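I picked up the Clonero family organizer in October, right after my daughter Estrella's school changed its dress code for the second time in a year. Between the handbook updates, the permission slips and the emails from the office, I was drowning in paper! It's a binder with 25 pockets and a zip pouch, and I got it for the letters more than anything.

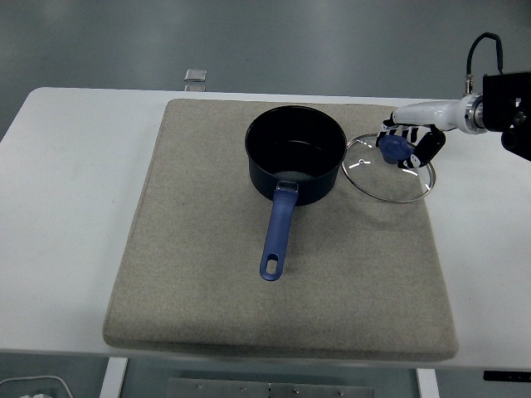 The pockets are deep enough for a full handbook (ours is a brick), and the tabs have stayed put. When we had our meeting with the vice principal over Estrella's pride pin, I found the exact page of the old policy in seconds, which felt pretty great.
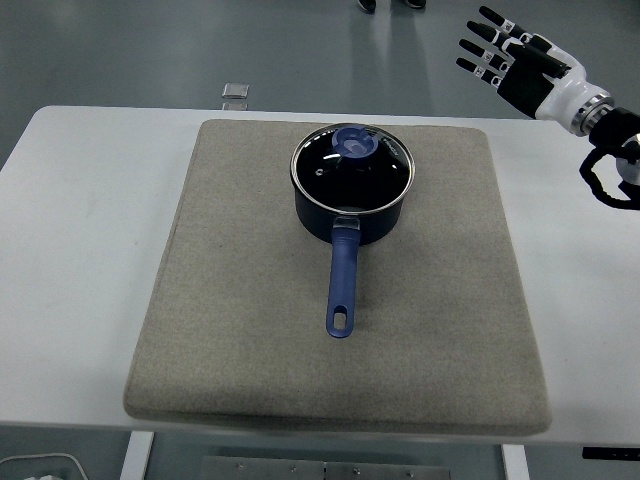

My one gripe is the zipper. It snags at the corner every single time, and my brother Damián, who bought the same one for his twins, has already broken his. The calendar pages only run 8 months too, so forget about summer. Still, four stars from me, and I'd buy the bigger one if they ever fix that zipper.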